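Utora Simulation and Planning Tools: Interim Progress Report to the Bullomholm Fund

Reporting period: second half-year, ending September

Status of the work

This report covers the second period of the grant awarded to Irnness for the development of Utora, a set of software tools for testing robot arm planning and camera-based perception in simulated domestic rooms. It follows the order of the work plan agreed at the outset. Spending is in line with the revised budget and is reported separately on the Fund's own form.

Of the six work packages in the plan, four are complete or on schedule. Work package 3 (camera placement and calibration) is behind schedule by one month. Work package 5 (replay and review tools) was started early because its absence was slowing down the others. No change to the overall end date is requested.

Work package 1: Room scenes

The scene library was delivered in its first form during the previous period. In this period it has been extended with bedrooms and studies, which were requested by the Fund's reviewers on the grounds that the earlier rooms were mostly kitchens and offered the planner too many tidy flat surfaces at a similar height. The new rooms carry ordinary furniture together with objects left on the floor. Each room is stored as a base layout with a list of permitted changes, so that a single room can be used for many tests without being rebuilt by hand.

One of the bedroom layouts has become the standard room for daily testing. It has a dark table with slatted wooden chairs, a white chest of drawers with a lit lamp on top of it, and an electric guitar lying on the floor. The combination of thin chair slats and an irregular object at floor level has exposed more faults in the collision model than any of the kitchen rooms did. 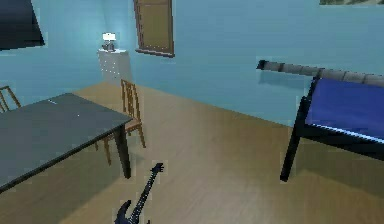 Collision shapes were the main item of work under this heading. The first release wrapped each object in a small number of boxes. This was quick to compute, but it closed up gaps which an arm could in fact pass through, and the planner would then report that no route existed. Objects are now divided into convex parts when they are imported, with a limit on the number of parts set for each class of object. Chairs and long thin objects are given a higher limit. The import step takes longer as a result, although it is carried out only once for each object and has no effect on the running of tests.

A fault in the import tool was also corrected. Objects modelled in a different unit of length were being scaled after their parts had been computed, which left the visible object and its collision shape slightly different in size. The error was small enough to go unseen in ordinary viewing, and was found only when planned routes began to touch surfaces that appeared to be clear. All objects in the library have been imported again.

Work package 2: Motion planning

The planner developed by Özkan under subcontract was integrated with Utora in the early part of the period. It replaces the sampling planner used in the first release. The new planner keeps a record of earlier successful routes for each room and attempts to repair one of these before it begins a fresh search.

A regression set of 285 planning problems was drawn up jointly with Özkan and frozen before integration began, so that neither party could adjust it afterwards. The first integrated build solved 209 of these within the agreed time limit. The remaining cases have been sorted by cause. The largest group involves targets close to a wall, where the arm must travel nearly parallel to the surface and the allowed clearance is narrow. A smaller group fails at the smoothing stage, after a valid route has been found, when the smoother cuts a corner and brings a link too near to the furniture.

The smoother now checks the full length of each link at every step; formerly it checked only the joints and the tip. This change is in the current build. The regression set will be run again once the collision work described above has been merged on both sides, and the full figures will be given in the next report.

The handling of joint limits has been made stricter at the Fund's request. A route that would bring any joint to within a set margin of its limit is now refused by default. Users may turn this off, in which case a warning is written to the log.

Work package 3: Camera placement and calibration

This package is behind schedule. The plan assumed that simulated cameras would be fixed upright at known points in each room. Discussion with prospective users made clear that views taken at steep and tilted angles would be of more value, as they are closer to what a camera mounted on moving equipment produces. The camera model was therefore rewritten to accept any position and rotation, and this took longer than had been allowed.
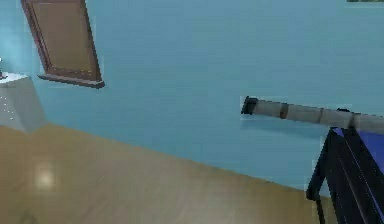
Two difficulties remain. The first concerns the estimate of camera rotation, which relies on finding straight edges in the view and assuming that most of them are either upright or level. In strongly rotated views the method may mistake the line between floor and wall for a level edge in the image and return an answer that is wrong by a large angle. A check against the rotation recorded by the simulator now catches these cases during testing. A real installation would have no such record, and a second method using known points on the arm is being prepared.

The second difficulty is the separation of the arm from its background. Plain walls give the segmentation model very little texture to work with, and soft shadows are at times labelled as part of the arm. Training views with varied lighting have been added. Early results are encouraging for the larger links and less so for the tip, where a dark part may be given the same label as a dark piece of furniture beyond it.

Views are at present stored at low resolution with strong compression, which keeps the test runs short but softens object edges. The team intends to measure how much this affects segmentation before deciding whether the cost of larger files is justified.

Work package 4: Control interface

The control interface is complete and was released to Özkan for trial. It accepts joint positions or tip positions and sends both through the same safety checks. Comments received on the trial release related mainly to error messages, several of which gave a code with no explanation. These have been rewritten.

Work package 5: Replay and review tools

The replay tool stores the state of the room at every step of a test and allows a reviewer to move backwards and forwards through it from any camera. Notes can be attached to a step and exported with the log. Work on comparing two runs side by side has begun – it is expected to be ready for internal use within the next period.

Work package 6: Documentation and release

Installation notes and a guide to adding new rooms have been drafted. The licence text is with the Fund for approval. The public release of the scene library depends on that approval, and Irnness would be grateful for a response before the next review meeting.

Risks and matters for decision

The principal risk is the dependence of work package 3 on a single rotation method. Should the second method prove unsuitable, Irnness proposes to limit the supported range of camera angles in the first public release and to state that limit clearly in the documentation. The Fund is asked to indicate whether this would be acceptable.

The Fund is also asked to agree to the transfer of the unspent equipment allowance to computing time, as set out in the accompanying form. The transfer would cover the repeated running of the regression set and the training of the segmentation model.

© Irnness. All rights reserved. | Contact the project office | Back to top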